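A morning at Surnora: the sorting and kitting open house

Surnora sent out the invitation in the spring and I put it off twice. Open houses at parts suppliers tend to follow a pattern. You get a badge, a cookie, a talk about quality with a lot of arrows in it, and a walk past the cleanest corner of the building. I went on July 7, 2021 with low hopes and a long list of questions, and I came home with most of the list still open.

The building is easy to miss. The sign at the road still says Petridis, the previous tenant, and the visitor parking is around the back next to the loading doors. Sign-in took longer than it should have. There were 40 names on the sheet ahead of mine, though I never saw that many people at once, and I suspect a fair few took the coffee and left.

Olga Benítez ran the welcome. She has been in purchasing and then in operations, and she talks like someone who has had to chase late deliveries, which I liked. Her claim was that putting small parts in open trays, sorted by type, cuts picking mistakes at the assembly bench by 90 percent. I asked 90 percent of what. She said compared with the old method, which was mixed bags. Well, yes. If you start from mixed bags, nearly anything will look good. I asked whether they had compared it with ordinary divided drawers, the kind every repair shop in the country has had for decades, and the answer was that this was "on the plan for October."

Then came the slides. I won't go through them. One had the word "journey" on it.

The second stop was storage, and it was better than I expected. The shelves are labeled in large type at eye level, and the labels match what's in the bins, at least in the ones I pulled out while Rania Benkirane was talking to somebody else. She caught me at it and didn't mind. The racking is Skastis, secondhand, and a few of the uprights have taken a knock from a pallet jack at some point. I'd have asked about that in an inspection. The aisle was swept. The fire door was clear.

Rania was also the only person all morning who gave me a price without being pushed. Their smallest kitting order is 500 sets, and below that they'll send you somewhere else. That rules out my own shop, and I'd guess it rules out half the people who were eating the cookies.

After that we were shown where parts get laid out by type. I had pictured something grander from the brochure, which talks about a "presentation system." It's a white table with trays on it. They are decent trays, mind you, with rounded corners, so a small part won't get jammed in a sharp angle where you need a fingernail to get it out.
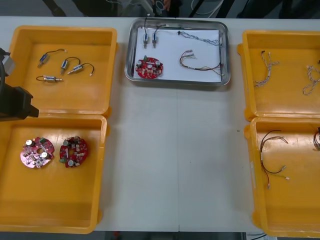
Solenoids in the upper left tray, round circuit boards in the one below.

My complaint is with the leads. Put parts with thin wires and a plug on the end into an open tray, and sooner or later you pick up one and get two. I said so to Ruan Nkosi, who was leading our group by then, and he agreed that wire tangles are their biggest nuisance. He said they had tried twist ties and given up on the labor. Foam inserts cost too much. So the parts go in as they are.

I wasn't happy about the boards either. Round boards with capacitors standing up on them want to be held by something, in my opinion, and a flat floor lets them slide into each other the moment anyone moves the tray. Ruan's answer was that nobody carries a tray with boards in it. I have worked in three shops and I have never seen that rule last past lunch. I also asked about static protection and was told someone would email me. I'm still waiting.

The yellow is a good choice, I'll give them that. Small silver and blue parts show up well against it.

We finished back in the front room with a pitch for their tracking software, Zevuren, at 80 dollars a seat per month. I left during the second login screen.

Worth the drive? If you order in volume and your parts are arriving in mixed bags, go to the next one and ask for Rania. Bring a sample of your worst part with the longest wires and see what they do with it. Parking is free, and the coffee is fine.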